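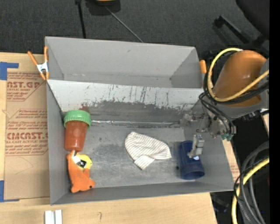

Household Materials and Care
Unit 4: Sorting Mixed Items by Material
Instructor: Hildegard Lindemann

This unit concerns the mixed bin: a container in which household articles have gathered without regard to material or use. Students will learn to sort such a bin by the care each article requires.

Plastic articles. A jar with a screw lid is treated as two pieces. Remove the lid, wash both parts, and dry them separately. Cups are washed and stored upright. A cup left lying on its side, like the dark blue one, should be washed again before use.

Cloths. A crumpled cloth is shaken out and inspected on both faces. Stripes make it easier to fold straight — align them before pressing the first fold.

Plush toys. Read the tag before any cleaning. Where no instructions are legible, wipe the surface only.

The bin. Empty it fully and wipe the floor and walls. Scratches and worn coating are recorded on the condition sheet; do not attempt to polish them out.

Practical work. Students work in groups of 2 and have 15 minutes per bin. Completed sheets are to be handed to Henrik Strobel by Thu 21 November. Reading: Ruppert, chapter 2.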